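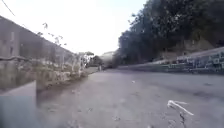

The lane behind Grinville, seen from just above the pavement. Graffiti wall on the right, weeds on the left.

Has anyone run the Clotarik litter rover kit on old asphalt?

Posted by lanewalker_g, Oct 28, 2018

I look after a narrow lane between two walls and I am this close to ordering the Clotarik kit. It's the small outdoor one that drives along by itself, spots bits of trash and picks them up. I love the idea! I have been reading the manual for fun, which should tell you how far gone I am.

My worry is the surface. The asphalt is weathered, with pebbles and dark stains all over it, and the litter is mostly small pale stuff like the white scrap near the middle of the road. There's a ragged strip of dry weeds along the foot of the gray wall, and a dry stem comes up through the pavement in front. The road also bends a little to the right farther on. The kit is $1345 with the standard wheels and the battery, and the bigger wheels are extra. Will it tell a pebble from a candy wrapper? And does it need a painted line or a wire to follow? I don't want to put anything down on the road.

3 replies

suds_and_solder
No line and no wire, that's the best part of it. You walk it down the route once with the handheld remote and it saves the path, then it keeps its distance from whatever wall is on each side. I have had mine since January on a service road 600 feet long and it still makes me grin when it sets off.

Pebbles versus wrappers - it's good but not perfect. Out of the box mine kept stopping for light-colored stones. There is a setting called "pickup size" in the menu, and moving it up one notch fixed most of that. You lose the really tiny specks, so if those matter to you, do a second slow pass with it set back down. I also spent an evening dropping 100 scraps of paper and foil around the road so it could practice (the manual calls this a teaching run). Do that on your own pavement and at the time of day you plan to use it. Shade made a big difference for me, and with those dark trees over your right side I would teach it once in the morning and once late in the afternoon.

Weeds are the weak spot. Dry stems right in front of the camera make it back up and try again, over and over. I clip the ones growing out of the road and tell it to stay 2 feet away from the edge. You will still be picking trash out of the weed strip by hand, sorry!

Get the bigger wheels. The standard ones are fine on smooth concrete, but they chatter on rough asphalt and the arm misses more.

porchlight77
I have the Zidelano one and it's great, never had a problem with it. Mine is indoors though.

mapleandmortar
Agree with most of what suds_and_solder wrote, but I'd try before buying. Suominen rents the same Clotarik kit by the week and they send it with the bigger wheels already on. I rented one for a parking area behind a row of shops and had a ball with it. It picked up bottle caps, receipts, even a flattened straw I figured it would skip.

Two things to check while you have it. First, look at how it handles the gutter line by the painted wall. Mine dropped a wheel into a low spot and just sat there beeping until I lifted it out. Second, block the far end with something solid for the first few runs. The route memory drifted a bit on the long straight part, and it went past its stopping point one time. Clotarik has an update for that now and I haven't tested it yet.

Also the bin is smaller than it looks on the box. Plan to empty it halfway down.

lanewalker_g
Thank you both, this is so useful! Going to rent first and clip the stems before it gets here. suds_and_solder, did you do your teaching run with the bigger wheels on, or does it not care?

suds_and_solder
It cares a little, the camera sits higher. Put the wheels on first, then teach it.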